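Caderno de bancada, simulação
6 de junho

Continuação da comparação entre as duas mãos, a Zendine (a de dedos, preta, a que toda a gente quer ver nos vídeos) e a pinça paralela Furex, que tem duas maxilas e nenhuma ambição. Mesma mesa virtual, mesmo braço, mesmo controlador Fleury a 300 Hz. Só muda o que está na ponta.

A Rhea Tan deixou-me a cena carregada com os legumes. Perdi a primeira hora a perceber por que razão o controlador recusava a configuração da Zendine. Era o ficheiro de limites, que ainda trazia os da Furex. Corrigi, gravei, e escrevi no nome do ficheiro "este_sim", para juntar aos outros dois "este_sim" que já lá estavam.

Correram 18 tentativas com cada mão. Massa da peça sempre igual, atrito a 0,6. A Furex fecha, aperta, sobe. Um aborrecimento de máquina, os gráficos parecem copiados uns dos outros. A Zendine negoceia: os dedos chegam em momentos diferentes e o solver vai registando contactos como quem passa multas. No pior passo contei 678 pontos de contacto, para segurar um legume. 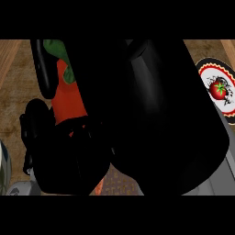 Mão Zendine com a peça vermelho-alaranjada (rama para cima), vista da câmara próxima. O braço ocupa o resto.

A câmara próxima é o outro problema do dia. Com o braço nesta pose, o elo preto tapa boa parte da mesa, e o detetor fica a adivinhar o que está por trás. A Jonalyn Galang defende que se mude a câmara de sítio. Eu defendia que se mudasse o braço, até me lembrar de quem teria de refazer a calibração.

Preto sobre preto também não ajuda: onde um dedo acaba e outro começa é matéria de opinião. Para a próxima ronda peço uma textura mais clara só para as pontas.

Por fazer:
- baixar o passo de integração e repetir as tentativas da Zendine
- exportar as forças para o Plolumlow (cortar aos 700 passos, senão bloqueia)
- apagar pelo menos um "este_sim"
- perguntar à Rhea se o atrito de 0,6 veio de uma medição ou de um palpite

Deixei a Zendine a correr com o passo novo. A Furex fica como referência até setembro, e ninguém lhe vai fazer um vídeo.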